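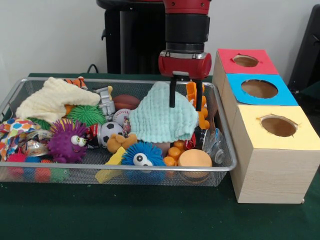

Tuesday, after tea

They have put the sorting arm on our side of the returns room at Oltar, and I spent most of the shift next to it. I'm writing this down while I'm still cross, because by the weekend I'll have talked myself into being fair.

The basket it works from is the same mess we always get: a towel thrown across the tiger, teddy bear, baseball, spiky balls with googly eyes, a drinks can in among the lot. I could empty that in the time it takes to moan about it. The arm hung over the washcloth and I stood there with my tea going cold. I wanted it to fail, I'll admit that, and then felt a bit mean.

The woman from Gundell gave us the talk at ten. It will do 1,097 items a shift once it has "settled in", she said, and I asked what it does in a shift now. She said they weren't looking at that figure yet. I bet they aren't. On paper I'm good for 70 an hour, and somebody has always been looking at that one.

What annoys me is the wording. We are not being replaced, we are being "freed up". Freed up for what? So far it means standing at the side with a red button on a lanyard and a tablet, ticking a box each time the thing picks up something it shouldn't. I used to know at the end of a day what I'd done. I'd have trolleys to show for it. Today I had sore feet and 18 ticks.

There were 4 of us on that bench before the summer. Two went over to the Plernitz site in August, and they were told it had nothing to do with this. Perhaps it hadn't. Now the bench is me and the lad from nights, and we can't chat because whoever is on the button has to watch. I hadn't thought how much of the job was the chatting. You'd hold up some horrible rubber thing and the whole table would be off for five minutes, hands still going.

To be fair (see, it's started) my wrist didn't hurt tonight. First time in months I've opened a jar without swearing. And if they gave it the dirty loads, the ones with leaking bottles in, I'd carry it in on my back. But those come to us still, by hand, with gloves. The arm gets the dry stuff.

Munteanu's are putting in the same system, according to the canteen, and their lot have been promised retraining. I asked ours what the retraining was. A half-day on the tablet. I've had longer training on the kettle.

On the button again tomorrow, six till two. Must take the thick socks, and ask about a stool.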